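Session 5: From the simulator to the bench
Ernside Shared Workshop, robot arm build group
Notes by Estrella Bermúdez

Where we've got to

The arm is bolted together, all the joints turn, and the Zanetti controller answers when we talk to it. Lovely! Before we let it loose on the real bench we're going to spend an evening in simulation, because a crash there costs nothing and a stripped gear costs us a fortnight waiting for the post.

Please pull the latest scene from the Pestalcombe folder before you arrive. The download is nearly 56 MB, and the workshop wifi crawls after 6 in the evening.

1. Look at the layout from above

Start with the overhead view. It's the quickest way to see how much table the arm has to play with, and which blocks will be awkward to reach.

The arm stands on its white base plate with the gripper reaching over the cream block, and the coloured blocks are all at the far end of the table. The green one is right up beside the upper joint, so think about your approach before you go for it. The teal one has much more space around it – a good first target.
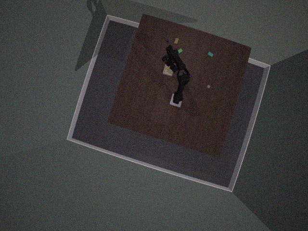
2. Check your joint limits

Open the limits file and compare it with the numbers you wrote on your sheet in February. If the two disagree, trust the sheet. Joint 2 catches people out: the simulator will happily fold it further than our cable allows.

3. First pick

Move to a point well over the teal block, come straight down slowly, close, lift. Try it by hand with the sliders first, then write it as a script. Run the script 29 times (yes, really) and note every miss with the joint angles. Patterns show up in the misses, and finding them is the best bit of the whole course!

4. Before next time

Bring your miss list and your Vornska cable ties. We'll be fixing the wrist wiring – wear sleeves you can roll up.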